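Part-time bench help wanted for my carburetor and fuel pump rebuild shop (beginners fine!) 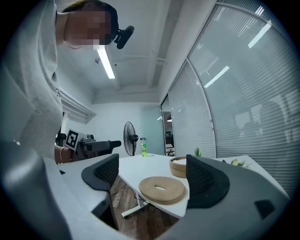
Who I am

Hi, I'm Brigitta Kofler and I run Ziltadholm, a small rebuild shop for old car and light truck parts. Carburetors mostly, mechanical fuel pumps when I get them, and lately a lot of heater control valves (don't ask me why everybody's went bad the same winter). I've been doing this for 14 years, first out of my own garage and now in a proper unit behind the tire place on Prumham Road. I don't do whole cars. People mail me a greasy box, I mail them back a clean one with a good carburetor in it.

The trouble is that I'm behind. There are 121 carburetors on the shelf with tags on them and I can only get through so many before my eyes give out, so I'm looking for one person to join me and Morenike Oyewole, who handles the front desk, the shipping and most of the phone calls.

What you'd be doing

Mornings are teardown. You take the unit apart, bag the jets and screws, write the tag number on every bag, and put the body and the cover in the cleaner. I'm really fussy about the bags. I once mixed up the metering rods from two four-barrels and spent a whole evening sorting it out with a micrometer, and I'd like to never do that again.

After lunch it's reassembly and bench testing. I'll start you on single-barrel units with simple float bowls, and once you can set a float height without looking it up we'll move on to the two-barrels. Automatic chokes come later. You'll also check throttle shafts for play and set aside the ones that need bushings (I do those myself on the little lathe, at least for now).

You'll need to look things up, too. We have a wall of old shop manuals and a card file that came with the business when I bought out Nwosu Fuel Systems. Some of the cards are in pencil and some are plain wrong, so if you find a mistake, fix it and put your initials on it!

Who I'm hoping to hear from

You don't need a certificate. You do need patience, decent close-up eyesight (glasses are fine, I wear two different pairs) and handwriting that Morenike can read. If you've kept an old mower or a motorcycle going, tell me about it. Please be okay with the smell of solvent - we have good fans and gloves in every size, but it's still a carburetor shop. You should be able to lift a box of manifolds onto a bench. A driver's license would be handy for parts runs but I won't turn you down over it.

Hours and pay

It's 17 hours a week to begin with, spread over four days, starting at 8:30 in the morning. I can move things around for school or kids as long as I know ahead of time. Pay is hourly, paid every two weeks, and we'll talk about the rate when you come by. There's also $700 toward hand tools once you've been here three months, and the tools are yours to keep if you leave.

I'd like somebody to start in May. If the Oris contract comes through (that's a delivery fleet with a yard full of older step vans) there will be more hours by the end of summer, but I'm not promising anything till it's signed.

How to apply

Skip the fancy resume. Write me a page or so about something you took apart and whether you got it back together, and add a phone number and the hours you're free. Drop it at the front desk or put it through the mail slot any time before 5 p.m. Morenike will call you to set up a visit, and we'll have you tear down a junk carburetor with me so you can see if you like the work. Plan on two hours for that, and wear shoes you don't care about. You'll be paid for the visit either way.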